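About Rirkameo

Rirkameo is a small company of 13 people. We started in Alistair Purves's rented room on Rutherford Street, and our question is still the same one: can a machine do the ordinary chores of a shop floor or a home?

Our answer today is — some of them, slowly. We work with two arms and two five-fingered hands, and we give them light parts to pick up, turn and put down.

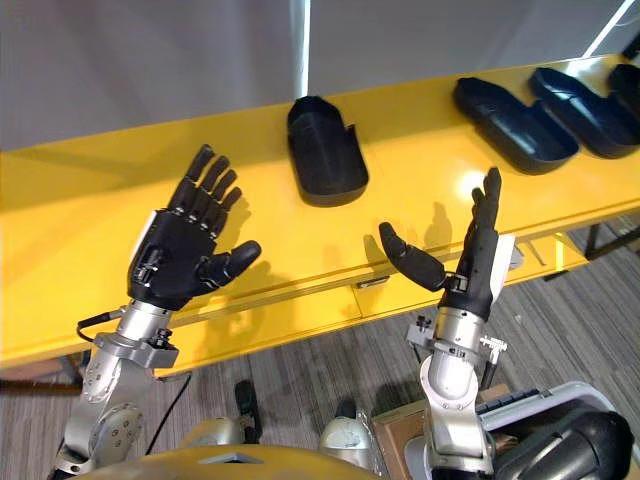

We do not sell a robot yet. Our customers, like Votis and Dinanov, send us a task and we tell them truthfully if it is ready. In April we finished a log of 2,912 tries, and Marlina Subramaniam reads every failed one.
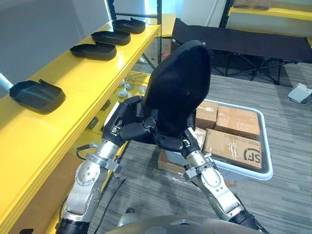
People often ask us about folding clothes and washing dishes. Soft and slippery things remain difficult, so we began with parts which keep their shape. Even then, a black shoe-shaped piece held upright between two hands asks for good agreement between many fingers. A worker does this without thinking, and for now he is faster.

Visitors are welcome, in groups of up to four. Please write to Marlina first.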